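스퀴지 하나로 시작된 물기 닦기, 세면대부터 바닥까지

글·사진 살림방 주인
2018년 2월 22일

요즘 저는 물기 닦는 일에 푹 빠져 있어요. 청소 중에서도 제일 티가 안 난다고 생각했던 일인데, 한번 재미를 붙이니까 손에서 스퀴지를 못 놓겠더라고요! 시작은 까만 상판이었습니다. 예쁘다고 골라 놓고 보니 물방울 마른 자국이 얼마나 잘 보이는지, 아침마다 하얀 점이 별자리처럼 떠 있었어요. 마른 수건으로 문지르면 보풀이 남고, 키친타월을 쓰자니 한 통이 금방 사라지고.

그러다 클레누라(Clenura) 스퀴지를 들였는데, 한 번 쭉 당기니까 까만 면이 그대로 드러나는 거예요. 그 뒤로 집 안의 평평한 곳은 다 한 번씩 밀어 봤습니다. 유리, 타일, 상판, 심지어 냉장고 문까지요. 그동안 글로만 조금씩 올렸던 걸 이번에 갤러리로 묶었어요. 사진이 많은 갤러리는 아니고 말이 더 많습니다. 제가 원래 그래요.

도구 이야기부터

스퀴지는 지금 2개를 돌려 쓰고 있어요. 날이 넓은 건 욕실 유리용, 작은 건 상판용입니다. 처음에는 넓은 게 무조건 빠르겠지 했는데 수전 옆으로 들어가지를 않아서 결국 작은 걸 하나 더 샀어요. 손잡이는 길 필요가 전혀 없고요, 손목을 돌렸을 때 벽에 안 부딪히는 정도면 딱 좋습니다.

날은 자주 봐 주세요. 끝에 모래알만 한 게 하나 끼어 있어도 물줄이 한 가닥 쭉 남거든요. 저는 쓰고 나서 엄지와 검지로 날을 한번 훑고 걸어 둡니다. 물때가 앉아 미끈하면 미지근한 물에 중성세제 한 방울이면 충분해요. 뜨거운 물은 안 씁니다. 예전에 한번 날이 살짝 울어서 아까웠던 기억이 있어요.

극세사 천은 오스피나(Ospina)에서 나온 회색을 씁니다. 색이 어두워서 때가 안 보이는 게 장점이자 단점인데, 저는 장점으로 치기로 했어요. 세탁할 때 섬유유연제만 빼면 흡수력이 오래갑니다. 유연제를 넣고 돌린 천은 물을 밀어내기만 해서 한참 속 터졌어요.

욕실 유리문

여기가 연습하기 제일 좋은 곳이에요. 면이 크고 반듯해서 실력이 금방 느는 게 느껴집니다! 위에서 아래로 곧게, 다음 줄은 앞줄과 손가락 한 마디쯤 겹치게. 이 겹치는 폭을 아끼면 줄과 줄 사이에 가느다란 물띠가 생기는데, 그걸 다시 닦느라 시간이 두 배로 들어요.

맨 아래 고무 패킹 쪽은 스퀴지로 끝까지 내리지 말고 조금 위에서 멈춘 다음 천으로 받아 주세요. 패킹 틈에 물이 고이면 곰팡이가 생기는 건 시간문제라서, 저는 여기만큼은 꼭 마른 천으로 한 번 더 눌러 줍니다. 샤워하고 나오면서 바로 하면 옷도 안 젖고 제일 편해요.

창문 안쪽

겨울 창문은 또 다른 재미가 있어요. 결로가 잡힌 유리를 한 줄 밀면 바깥 풍경이 그 폭만큼 열리는데, 그 순간이 너무 좋아서 일부러 천천히 밉니다. 창틀에 접은 수건을 깔아 두면 흘러내린 물이 거기로 다 모여요. 수건을 안 깔았던 날에는 창틀 홈에 물이 고여서 면봉까지 꺼내야 했고요.

커튼은 미리 걷어서 집게로 묶어 두세요. 한 손으로 커튼을 잡고 한 손으로 밀면 줄이 꼭 비뚤어집니다.

까만 상판과 흰 세면볼

드디어 제가 제일 좋아하는 자리! 까만 상판에 하얀 네모 볼이 들어가 있고 수전까지 까매서, 물기만 없으면 색이 정말 또렷해요. 순서는 볼 테두리부터입니다. 상판의 먼 쪽 모서리에 날을 대고 볼 쪽으로 당기면 물이 그대로 안으로 떨어져요. 가운데부터 밀면 물이 사방으로 도망가서 바닥까지 닦게 됩니다.

수전 뒤는 각도가 안 나오니까 욕심내지 말고 천을 접어 끼워 주세요. 상판 위 물건은 닦기 전에 한쪽으로 몰아 두는 게 훨씬 빨라요.
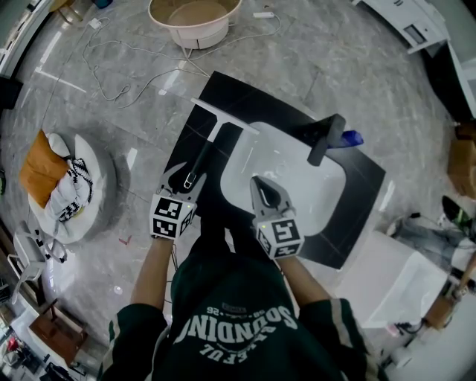 당기는 힘은 생각보다 약해도 됩니다. 꾹 누르면 날이 접히면서 오히려 물이 남아요. 날이 면에 닿았구나 싶은 정도에서 손목을 살짝 눕히고, 멈추지 말고 한 번에 볼 가장자리까지 오는 거예요. 중간에 멈추면 그 자리에 가로줄이 하나 생기는데 까만 상판에서는 그게 참 잘 보입니다. 다시 처음부터 밀면 되니까 속상해하지는 마시고요.

비누 자국이 굳은 날에는 플라비텐(Plaviten) 분무기에 물 200ml를 담고 구연산을 조금 풀어서 뿌려 둡니다. 잠깐 두었다가 헹구고 밀면 뿌옇던 게 말끔해져요. 대리석 같은 천연석에는 구연산이 닿으면 안 되니 상판 재질은 꼭 먼저 확인해 주세요. 저도 바닥에 튄 건 바로 닦습니다.

마지막으로 바닥

상판이 끝나면 바닥은 덤이에요. 무늬가 있는 바닥은 물방울이 숨어 있어서 눈으로 찾기보다 마른 천을 발로 밀고 다니는 게 빠릅니다. 모양은 좀 우습지만 구석까지 잘 가요. 멀티탭이나 전선이 있는 쪽은 물 쓰기 전에 먼저 치워 두시고, 그 주변은 마른 천만 쓰세요.

방석이나 쿠션이 바닥에 나와 있으면 저는 그것부터 의자 위로 올립니다. 한번은 푹신한 방석 밑이 눅눅한 걸 며칠 뒤에야 알았거든요. 그날 방석 말리느라 베란다가 꽉 찼어요.

다음 갤러리

4월에는 파투두스(Fatudus) 타일 줄눈 솔을 써 보고 욕실 바닥 편을 올릴 생각이에요. 벌써 신나요! 날을 갈아 끼우는 방법을 물어보신 분들이 계셔서 그것도 같이 찍어 두려고 합니다. 집에 까만 상판 쓰시는 분들, 어떤 순서로 닦으시는지 댓글로 알려 주세요. 저는 아직 수전 뒤쪽이 제일 어렵습니다.

조회 286 · 댓글 2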